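Call for participants: Household contact study, Lemska district

The Buthelezi Center for Community Health is looking for 800 adults to take part in a study of how respiratory viruses pass between people who share a home. Enrollment opened in December and stays open until all places are filled. So far 189 people have signed up.

You can take part if you are 18 or older, live in Lemska or Faten, and share your home with at least one other person. You do not need to have had a positive test. People who have already been vaccinated may also apply.
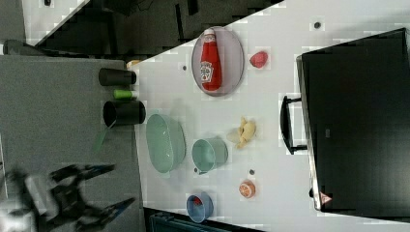
Ketchup bottle on a plate, with a toy banana bunch nearby.

Participation lasts 3 months. During that time you will fill in a short weekly form, online or by phone, and give a nasal swab every two weeks. Swab kits are mailed to you with a prepaid return envelope. There is one clinic visit at the start – allow an hour for it, including a blood draw.

Last year's survey of 2,181 homes in the two towns asked only about symptoms. The new study adds testing, so we can also follow infections in people who do not feel sick.

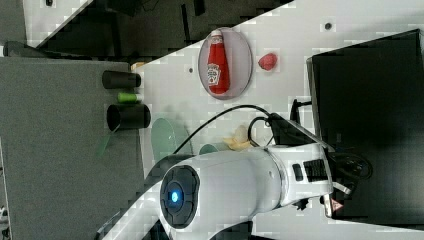 Payment and privacy

You will receive a grocery card after the clinic visit and another when you finish. Bus fare to the clinic is refunded if you keep your ticket. Your name is stored apart from your test results and will not appear in any report. You may leave the study at any point without giving a reason, and you keep any card you have already received.
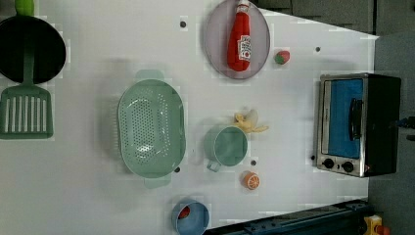

Positive results are reported to you by phone, normally the day the lab has them. By law we must also pass them on to the district health office.

To apply, pick up a form at the Era Street clinic or ask at the front desk to have one mailed. Forms are available in large print. Couples and roommates may both apply – please use a separate form for each person.

Posted 2021-01-16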